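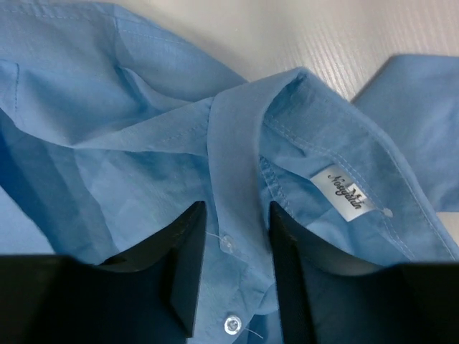
The light blue button-up, size M, before folding.

I had 20 shirts on the chair in the bedroom by the time I did anything about it. They come out of the dryer, they go on the chair, and I wear them from the top of the pile until the pile is gone. It works until you need a shirt that looks like somebody folded it.

My friend Felista Mabula worked in a clothing store for years and she folds everything the same way. She showed me on Wednesday while we were waiting for dinner. I've been doing it since and I'm writing it down mostly so I don't forget.

You start with the collar. I always started with the sleeves, and I think that was most of my problem. Put the shirt down any way it lands, find the label inside the neck, and get the collar sorted out first. Stand it up, run your fingers along the fold, and lay it back down so both points match. If the collar is bent when you fold the rest, it stays bent.

Then do the buttons. Felista does the top one, skips one, does the next, and keeps going like that to the bottom. I do all of them. It takes longer but the front stays straight when I flip it.

Turn the shirt face down. Smooth it from the middle out with the flat of your hand. Fold one side in to the middle of the back, sleeve and all, then fold the sleeve down so it runs along the edge. Same on the other side. Bring the tail up a few inches, then fold what's left in half up to the collar. Flip it over and you're done.

My first few were bad. One came out wider at the bottom than the top and I did it over three times. The light blue one is soft and slides around, so it took more patience than the stiff white ones from Harkimley that I wear to work. Those practically fold themselves.

I looked at folding boards too. Worari has a plastic one and Villik has one with hinges, and Mereana Hoani at work has had the Villik one for a while and likes it. I may still get one. For now I use a big magazine. You lay it in the middle of the back just under the collar, fold the sides around it, and slide it out before the last fold. All the shirts end up the same width, so they stack.

The drawer was the other half of the job. I took everything out and found two shirts I'd forgotten about and one that hasn't fit since we moved. That one went in the donation bag, along with a brown one with a worn-out cuff - I kept the buttons. The rest are in two stacks now, work shirts on the left and everything else on the right, collars facing front.

It took me 50 minutes for the whole chair, with a break for coffee. Felista would have been finished a lot sooner. I still need to do the T-shirts, and the sweaters should come down from the closet shelf before October. My sister stands her T-shirts up on edge in the drawer, so I might try that next weekend and see if they stay up.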